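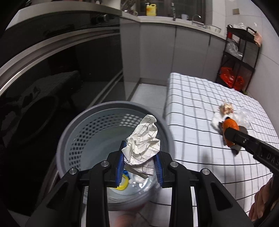 Clearing the table after a long lunch

Home | Kitchen | Garden | Archive | About me

When we moved to Plemovgate I kept the bin under the sink, and every meal finished with drops on the floor. Now I bring the grey bin next to the table before I begin. It has small holes in the upper wall and I always put a transparent liner in it.

I start with paper. Crumpled sheets and tissues take much space on the table, so they go first. Then come the peel and the shell pieces, which I push together in one pile on the cloth. My tablecloth has a grid of thin black lines with grey stripes, and small crumbs like to hide on it - I shake it from the balcony at the end.

The plastic bag I check twice, there is often some food left inside. Dish soap stays on the countertop near the tap, and the cups wait there for their turn. All this takes me up to 16 minutes.

3 comments

rarlow_kitchen: Do you not separate the peel for compost?

Author: In August I will try it, we have no place for a second bin yet.

greenspoon: I also do paper first!

Shares: 70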